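Can a machine pick up the living room yet?

Filed under: Floors and clutter

Short version: it can fetch a bottle. It can't tidy a room, and you still have to get things ready for it.

Clear the small stuff first. Cables, socks and tissue paper give grippers the most trouble. Put them in one basket before you start and leave the hard-sided items - bottles, cans, toy blocks - for the machine.

Begin with plastic bottles. They are light, they don't break and most are a similar width. A bottle on its side is harder than one standing up, as it rolls when nudged. 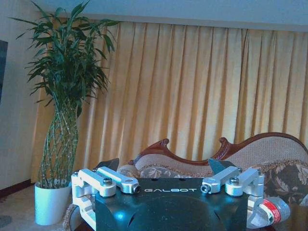 Carved furniture needs more room than you'd think. Keep a clear strip in front of a sofa with a fancy frame, and do the cushions by hand. Plush and fringe are still beyond anything I'd trust with them. Tall plants should be left alone too. Water and dust those yourself.

Check caps. A full bottle with a loose cap will leak when it's squeezed, and a puddle on wood is a bigger chore than the bottle was. 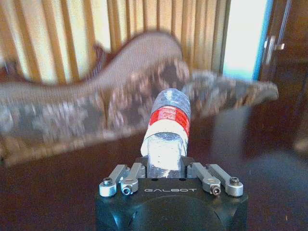

Sivalness
Home tips editor, Wokgate

Hold off on glassware. Practice with plastic until you get 7 clean pickups in a row, then try a metal cup. My own run in March took 62 minutes for a room I can do by hand in almost ten, and I had to step in three times.

Two more things that helped:

Open the curtains or close them, but don't leave them half drawn. Strips of sun on a dark floor confuse some cameras.

Wipe the finger pads with a damp cloth after sticky bottles, and let them dry.

For now, I'd keep the broom.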